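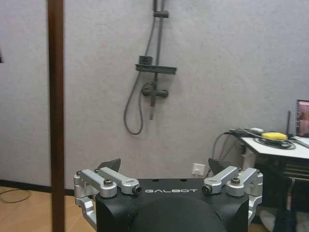

I came to cider the way most people do, through a bad bottle, and it took a December trip to Rendine to fix that. Hernán Lozano makes just 2,777 bottles a year there, all from old trees on a slope his neighbors gave up on. He likes plain labels with one word in spaced white capitals on black, like the GALBOT lettering up top, and I have to say it looks great on a shelf!

The dry one is my favorite -- sharp, a little smoky, with a bruised-apple smell that I kept going back to. He let me try the Skonodeo too (a single-orchard bottling, only 334 made), and it was softer, almost like pear skin. We drank it with hard cheese at four in the afternoon and I missed my bus.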